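Robotics > Robot learning > Data gathering

Demonstration gathering in simulation
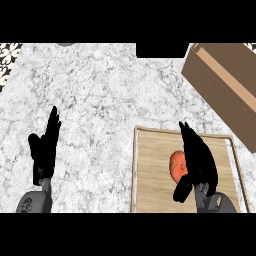

By the Arkard reference desk
Last revised in March
4 min read

Demonstration gathering in simulation is the practice of recording examples of a task inside a computer-rendered world so that a learning system can later be trained to carry out the same task. It is most often used for work with the hands, such as picking up food, opening boxes or passing an object from one hand to the other. The recorded examples are called demonstrations, episodes or, in older writing, traces.

Background

Early programmes for teaching robots by example relied on physical machines. An operator moved the arm by hand, or steered it from a distance, and the joint positions were written to a file. The method gave good records but was slow. Objects had to be put back after every attempt, fingers wore out, and a spill could end the day's work.

Simulation removed most of the resetting. A kitchen worktop can be restored to its starting layout by reloading a file, and a dropped tomato does no harm. The Garmont project was among the groups that moved its whole kitchen programme into simulation, keeping one physical bench for checks.

Method

A session begins with a layout. This sets the worktop, the objects on it and the starting pose of each arm. Some parts of the layout are fixed for a given task, while others are changed from one episode to the next. Commonly changed parts are the position of the objects, the surface pattern of the worktop, the lighting and the viewpoint.

The operator then performs the task. Three means of control are in wide use:

Hand tracking, in which sensors follow the operator's own hands and the simulated fingers copy them. It suits hands with many joints.

Leader arms, in which the operator moves a small pair of unpowered arms and the simulated pair follows. It gives steady wrist movement but poor control of separate fingers.

Scripted control, in which a planner produces the motion from a written goal. It needs no operator but tends to give movements that are too alike.

Each episode holds the rendered views, the joint angles, the commands sent and a short text label such as "put the tomato in the box". The Garmont format stores commands and measured positions separately, as the two differ whenever a finger presses against something.

Two-handed tasks

Tasks for two arms are harder to record than those for one. The operator has to attend to both hands, and one is often idle while the other works. Idle periods are a known source of trouble. If the resting hand drifts in the recordings, a trained system may learn the drift as part of the task. Trutico's recording guide asks operators to choose a rest pose for the idle hand and return to it. Other groups leave the drift in and filter it out afterwards.

Small round items are a common test. A tomato rolls when touched off centre, and the fingers hide much of it from an overhead viewpoint at the moment of grasp. Many layouts therefore add a second view from the wrist.

Size of collections

The number of episodes needed depends on the task and on how much the layout varies. The first Garmont kitchen set held 4000 episodes, of which 390 were set aside for testing. The Trutico set had 441 separate layouts, each recorded by more than one operator. Its authors reported that adding layouts helped more than adding repeats of the same one.

Checking and rejection

Episodes are reviewed before use. A program rejects those in which the final state doesn't match the goal, or in which an object has passed through a solid surface. A reviewer then looks at the remainder for awkward motion, long pauses and wrong labels.

Practice differs on failed attempts. The Iyer method keeps an episode in which the operator misses a grasp and then recovers, on the grounds that a trained system will need to do the same. It discards episodes that end in failure. Garmont at first removed both kinds, and later restored the recoveries.

Limits

Contact is the weakest part of most simulators. Soft skin, slippery surfaces and bending cardboard are all approximated, and a grip that holds in simulation may slip on a physical bench. Operators also have no sense of touch unless special gloves are worn, so they tend to close the fingers further than necessary.

A further limit is appearance. Systems trained on one rendered worktop often fail on another with a different pattern. Changing the surface between episodes reduces the problem, and so does mixing in a small number of recordings from physical arms.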